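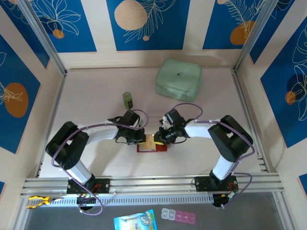 Bench 2, both arms on the front rail, leaf-print panels on the walls.

20 December 2018

Varnish drying tests, batch 9. Ita Hayes and me.

Carried on with the Skerkix linseed varnish on beech strips. Sanded to 200 grit, wiped down with white spirit, left to stand while we mixed. The tin had skinned over again, so strained it through a stocking into a clean jar. Lost a fair bit. Next time decant into small bottles as soon as the tin is opened.

First coat on by brush at 9, cupboard at 22 degrees. Strips 1 to 4 have the Tendov drier in, 5 and 6 are plain. Touch dry after six hours with the drier. The plain ones still took a thumbprint when we locked up - same as in July, when I blamed the damp.

Strip 3 has a run down the left side. My fault, too much on the brush.

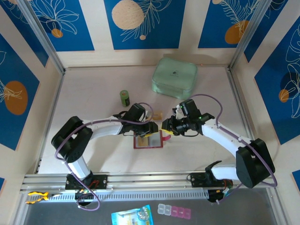 Same bench, arms meeting over the pale work surface.

Thaís Amaral wants the Karard oil tried next to ours, on oak as well as beech. She thinks the tannin slows the cure. No oak in the rack wide enough, will ask Quintana for offcuts after the break.

To do:
Second coat on 1 to 4, thinner.
Leave 5 and 6 alone until they stop marking.
New lids for the jars - the old ones don't seal.
Ita to write up the July figures in the same table as these.
Rags are in the water bin outside, lid on.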